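Switching to scleral lenses: notes after 90 days

Posted 17th November
Filed under eyes, again

I have keratoconus in both eyes, worse in the left. Rigid gas permeable lenses worked for years, then started popping out whenever the wind got up, so my optometrist at Felham suggested sclerals. These are notes on what the change involved, mostly for people who have been told to consider them and want the dull details.

A scleral lens vaults over the cornea and sits on the white of the eye. The gap is filled with preservative-free saline before insertion. The fluid evens out the irregular corneal surface optically, and the lens edge never touches the cone. Mine are 16-something millimetres across, which looks alarming in the case and feels like very little in the eye.

Fitting took four visits. The first trial pair was too tight at the edge and left a ring on the sclera after a few hours of wear. The second was looser on one side and let bubbles in. The lab recut the left lens with a toric edge and that one settled properly. 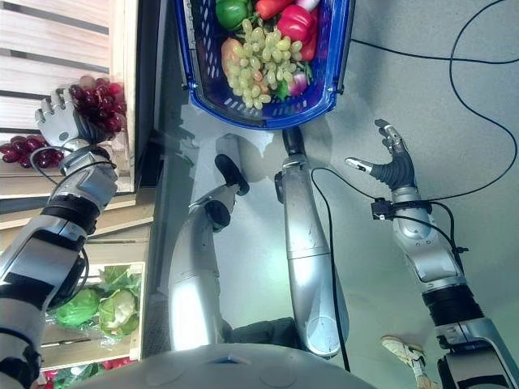
Can you rinse scleral lenses with tap water?
Keep tap water away from them entirely, including the case and the insertion plunger, and use sterile saline for rinsing and filling.

Insertion is the part that takes practice. I look straight down at a mirror laid flat on the bench, hold both lids, and bring the filled lens up until the saline touches. If I hesitate, the fluid spills and a bubble gets trapped. In the first week I needed up to 6 attempts for the left eye. Now it is usually one or two. Removal is easier - wet the small plunger, place it near the lower edge, and tilt outward.

Midday fogging has been the main nuisance. Debris collects in the fluid reservoir and by early afternoon lights have a haze around them. Taking the lens out, rinsing and refilling fixes it in a few minutes. I carry single-use saline vials in a toiletries bag for this.

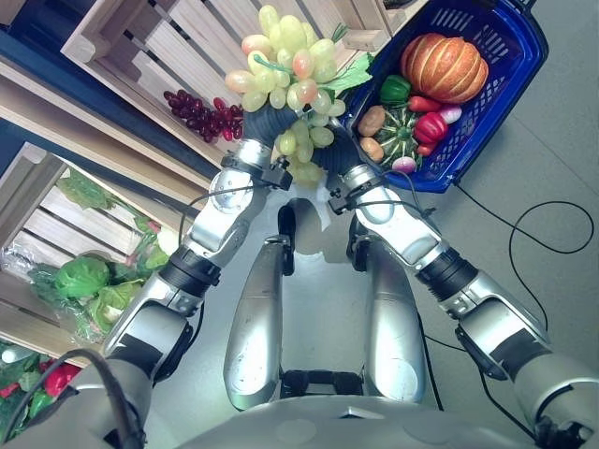 Costs and cover

The pair, with fitting, came to just under $4000. My extras policy with Vondance paid 67 dollars of the saline and nothing on the consultation for the recut. The lenses themselves fell under the annual optical limit, which I had already used on backup glasses in autumn. Check the reset date before you order.

Next review is in December. The optometrist wants to measure clearance over the left cone again - lenses tend to sink a little with wear - and I will add the figures then.

3 comments | 11 shares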